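The Steamer

By the end of March the arm had a name, Plila, and a job, and my aunt had stopped putting a tea towel over it when visitors came.

The job was her supper. She had lived above the old Hison bakery until she was 74, and she would still rather steam a thing than fry it, only her wrists had grown tired of lids and handles. So I promised her an arm, the way one promises a shelf, and spent the next 112 evenings learning how much a person knows when she lifts a lid without thinking (a very great deal, I can tell you!).
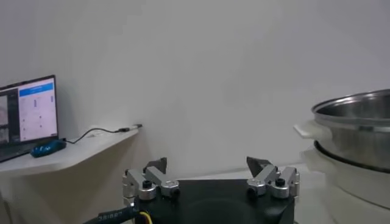
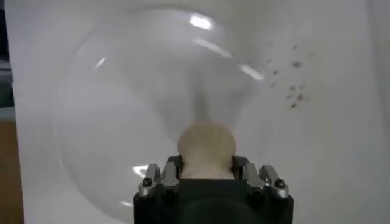 Tundari Shared Workshop, Home Builders' Group

Lids were what I dreamt about. A pot will wait for you, with its good plain handle, but a clear cover held by the little knob asks to be taken gently and squarely, and I must have altered the closing speed ten times before I dared call her in from the garden.

She pulled up a chair, folded her hands and watched the gripper as she used to watch me at the piano, willing it along and wincing a bit early.

"It's in no hurry, is it?" she said.

I told her it could go faster.

"Don't you dare," said my aunt, and went to find the dumplings.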